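Inside Denholm: an interview with Flilow's community and broadcast lead

Print this article | E-mail to a colleague
Reading time: 4 minutes
41 shares | 2 comments

When the multiplayer title Denholm opened its spring season in March, the studio behind it changed the way it speaks to its players. Patch notes, map previews and developer commentary, which had been spread over several outlets, were brought together in a single program of video broadcasts. Oluwatosin Obi, who leads community and broadcast at Flilow, met with us at the studio's offices to discuss the program and the season it accompanies.

Ms. Obi joined Flilow from a regional esports organization, where she was responsible for match commentary and player liaison. She describes her present role as one of translation between the design team and the public.

"Designers write for other designers," she said. "A change to the recoil model on one rifle may take up two pages of internal documentation. The player wants to know whether the loadout they've been using since last season is still worth taking into a ranked match. Our first obligation is to answer that question plainly."

The spring season introduced one new map, Sani, along with a revised version of the cargo terminal known as Nuvbridge. Sani has been the more contested of the pair. Its narrow upper walkways favour defending teams, and in the first weeks of play a number of experienced squads asked that it be withdrawn from the ranked rotation.

Flilow declined to withdraw it. According to Ms. Obi, the studio reviewed 2462 ranked matches played on Sani before reaching its decision.

"The defending side had an advantage, and we said so on the broadcast," she said. "The advantage came almost entirely from one spawn location, which sat too close to the eastern stairwell. We moved the spawn and left the geometry as it was. Players had already put time into learning those walkways, and we did not wish to throw that work away."

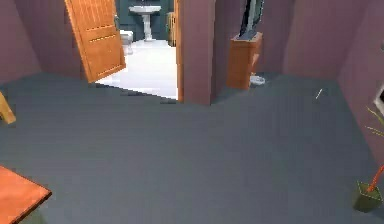
The response to the adjustment was discussed at some length in the following broadcast, which Ms. Obi hosted with Yetunde Ekpo, the studio's senior level designer. Ms. Ekpo joined our conversation partway through the afternoon and spoke in some detail about the Nuvbridge revision.

"Nuvbridge was the oldest map still in rotation, and it was built for smaller teams," Ms. Ekpo said. "When we raised the match size to 40 players, the centre of the terminal became impassable. People would spawn, run to the cranes and be eliminated before they had seen anything else of the level. We opened a route along the harbour wall and reduced the cover on the loading dock."

Asked whether the centre of the map remains too crowded, Ms. Ekpo allowed that it does at certain hours, particularly in matches with a high proportion of new players. Further work on the dock is planned. She was not prepared to give a date.

Both women were frank about the difficulties of the previous season, during which a matchmaking fault placed new accounts in the highest ranked tier. The fault persisted through three updates. Ms. Obi acknowledged that the studio's statements at the time had been inadequate.

"We published short notices saying that the matter was under investigation. That was accurate, but it was of no use to someone who had lost nine matches in an evening," she said. "We now post what we know at 10 a.m. and again at the end of the working day whenever a fault of that kind is open, even if the second post says only that there is no change."

The broadcasts themselves follow a settled format. The opening portion is devoted to balance changes, the middle to a guided session on one map, and the remainder to questions submitted by viewers. Questions are selected by the community team the evening before. Ms. Obi confirmed that critical questions are not excluded, although those concerning individual account suspensions are referred to player support.

Viewer clips have also been given a larger place. Players may submit recordings from their own matches, and a small selection is shown with commentary from the designers. Ms. Ekpo said that she has found the clips instructive in her own work.

"I watched a squad take the harbour route on Nuvbridge in the wrong direction, against the flow we had intended, and win the match by doing so," she said. "We had never tested it that way. I sent the clip to the whole level team that night."

On the matter of weapons, Ms. Obi would say only that the marksman class is under review and that a shorter effective range is being tested internally. No new weapons will be added before the summer season. A spectator mode with free camera movement, long requested by tournament organizers, is in development and will be demonstrated on a coming broadcast.

Players wishing to submit a clip or a question may do so through the community page in the Denholm launcher. Submissions for the next broadcast close at noon on the day before it airs.

Print this article | E-mail to a colleague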